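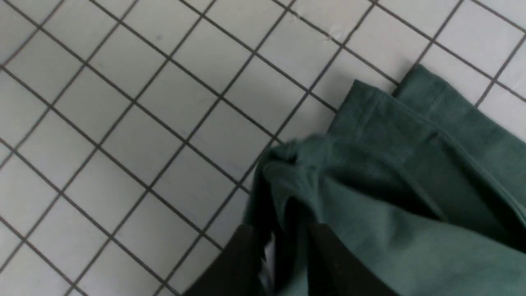 Ursina Hubmann Wants You to Look Down

Ursina Hubmann has a habit that makes her slow company on a walk. She stops in doorways. She stops in the lobbies of banks, at the bottom of subway stairs, in the restrooms of restaurants where her friends are waiting for her to order. What stops her is the floor, and if it happens to be tile, you may as well find a place to sit.

I met her on a Saturday morning at the bakery on the corner of Hoekstra Street, which she picked because of its entryway, a patchwork of six-sided tiles laid long before there was a bakery. She was already crouching when I came in, coffee in one hand.

"See this row?" she said, before hello. "Somebody ran out of black and finished with a very dark green. I've been coming here for years and I only caught it last winter!"

Hubmann set tile for a living until her knees asked her to stop. Now she teaches evening classes in it, repairs old floors when one tempts her enough, and is writing a book about the everyday floors of Jilport, the harbor town where she grew up. The book has been going for four years. It was supposed to take one.

"I thought it would be a pamphlet," she said, laughing. "I thought, how many floors can there be? And then people started calling me. They'd pull up a carpet and call me. I had a man phone at 11 at night because he'd lifted a corner of linoleum and there was a border under it with little waves. He couldn't sleep. Well, then I couldn't sleep either."

That man was Wilson Grajales, and the waves turned out to run the whole way around what had once been a fishmonger's shop. He has since taken up every scrap of the linoleum, scraping off old glue with a plastic blade and warm water in the evenings after work. When I reached him by phone he was still at it.

"My wife says I've gone strange," he told me. "But you get one tile clean and you want to see the next one. It took me a month to do the part behind the counter. Come in April, it'll be done by then. Or most of it will."

What Hubmann loves best, though, is plain tile, and on this subject she can go for an hour without touching her coffee. Patterned floors get photographed and saved, she says, while the small square ones in laundries and school hallways get ripped out without a second thought. She would like people to give those another look.

"A fancy pattern hides things. Your eye is busy. But a plain grid, all one color, every joint is right there. If the person setting it drifted a hair at the door, by the far wall you'd know. So when you find one where the lines run true from end to end, somebody was really good at their job, and they did it on their knees, and it was probably a Tuesday and they wanted lunch."

She learned the trade from Ibrahim Eze, who ran a small outfit called Mendia and who made her spend her first weeks mixing mortar and snapping chalk lines. She wasn't allowed to lay a single tile. I asked if she had resented it.

"Oh, completely. I thought I was being wasted. Then he let me do a closet, a tiny closet, and I rushed the layout and ended up with slivers along one side as thin as my finger. He didn't say a word. He just shut the closet door and opened it again, so I'd have to look at it twice."

Eze is retired now and still lives in Jilport, in an apartment with, he was happy to report, wooden floors. "I've seen enough tile," he said. "But Ursina sends me pictures and I look at all of them. She has a better eye for color than I ever had. My eye was for level. I could feel a high corner through my shoe."

He had opinions on grout too, and gave them freely. Pale grout in an entryway is a mistake. Dark grout forgives a lot, although it also shows off a crooked joint. Anyone who seals a floor before it has fully cured deserves what they get. "Write that down," he said, so I have.

The evening classes meet above the old Brunix hardware store, and they are the liveliest part of Hubmann's week. Each student builds a practice panel, breaks it up and builds it again. There are 10 places in a class and a waiting list for the next one. Dehua Cheng signed up to fix a shower and has stayed on for three terms.

"The shower's fine, the shower was done ages ago," Cheng said. "I like the quiet part. You butter the back, you press, you wiggle, you check. Two hours go by. And then Ursina comes over with the flashlight, holds it low so the light rakes across, and you see every single thing you did wrong. It's terrible! I love it."

For the book, Hubmann has notes on almost 1,000 floors, kept in shoeboxes sorted by street. Some are long entries with drawings and the name of the setter, where a family remembered it. Many are a line or two. She read me one, from a barbershop that has since closed: "Cream squares, brown border, worn in a half circle behind the second chair."

"That's where the barber stood," she said. "All those years of walking around people's heads. I'd give up a whole palace floor for that half circle."

She hopes to finish the writing by the end of the year, though two more streets near the docks have just come to her attention, and a church has asked her to come and see something under its choir stalls. She told me about the choir stalls twice.

When we got up to leave, a customer was coming in with a stroller, and Hubmann held the door and pointed out the green tiles to him as he passed. He bent down over the handle to look, and called his daughter back in from the sidewalk to see them too.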